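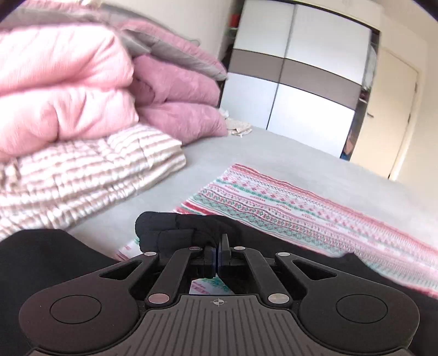
Section 4: Making Up the Bed and Folding on It

Your Brevia bed frame is now standing, the slats are in, and the leftover screw has been put in the drawer where leftover screws live. This section covers dressing the bed and using it as a folding surface, a job it will end up doing whether you read this or not.

Before you begin

Slide the wardrobe doors fully open once and closed once. If they drag on anything at the foot of the bed, go back to Section 2 and move the frame. You will want to skip this. The people who skip it get to read Section 2 again with a mattress in their arms.

Leave the mattress unwrapped for 22 hours before putting a sheet on it. It will look finished long before that. It is lying to you.

4.1 Fitting the sheet

1. Find the label on the sheet. It goes at the bottom corner on the wardrobe side. If you have cut off the label, you are on your own, and you will get it wrong twice.

2. Hook the two headboard corners first, then walk to the foot and pull.

3. Smooth from the middle outward with your forearm. Hands leave ridges.

Note: The Atine sheet set may be washed at up to 40 degrees Celsius. At higher settings it becomes a sheet set for a smaller bed.

4.2 Parking the bedding

Quilts, comforters and pillows need somewhere to go while you work. The floor is not somewhere.

1. Choose one long side of the bed and stay with it. The side by the headboard wall is best, as things can lean.

2. Put the flattest item down first. A quilt folded in thirds makes a decent base.

3. Fold the padded comforter in several layers and press the air out with your knees. It will take the air back. Press again and move on with your life.

4. Pillows go on top. Fluffy blankets can be wedged in wherever they fit, and they will bulge however you wedge them.

Caution: Do not stack bedding higher than the headboard. It comes down at night.

4.3 Laying out the throw

The Pakzad throw protects the sheet from lint and gives you a rectangle with straight edges to fold against. Ours has bands of snowflakes and zigzags in red, pink and teal, and says HANDMADE in small red letters, over and over, in case you missed it.

1. Open the throw on the clear half of the bed, pattern side up.

2. Line up one long edge with the edge of the mattress.

3. Pull the corners flat. The bands should run straight. If they wave, pull again from the opposite corner.

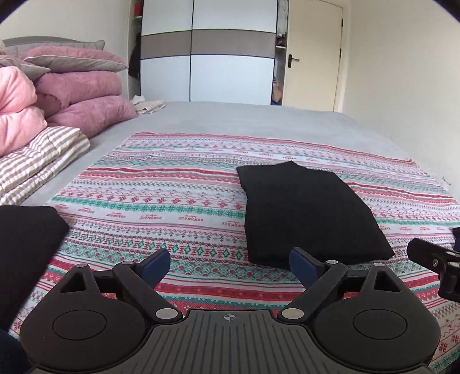 4.4 Folding dark clothes

Black clothes get their own session. Mixed in with a pink fluffy blanket they become gray clothes by the end of the afternoon.

1. Lay one piece on the throw and smooth it out. Two black items lying on top of each other look exactly like one black item, so keep them apart.

2. Fold the sides in to the middle, using a band of the pattern as your ruler.

3. Fold up from the bottom, in halves or thirds, until you have a rectangle that fits the shelf.

4. Set the finished piece down and leave it alone. A slightly crooked rectangle is still a rectangle.

5. Anything that refuses to fold (you know which ones) goes toward the foot of the bed in a loose pile, to be dealt with last or by somebody else.

Note: The upper shelf of the Mavero wardrobe is 37 centimeters deep. Sweaters folded in thirds will fit. Sweaters folded in half will hold the door open a crack, and you will notice it only from bed, with the light off.

4.5 Clearing up

1. Put the folded stacks away before lifting the throw.

2. Pick the throw up by its four corners, carry it to a window and shake it outside. Check below first.

3. Return the bedding in reverse order, pillows last.

Replacement sheet labels can be ordered under part number 2783. Section 5 deals with the drawers.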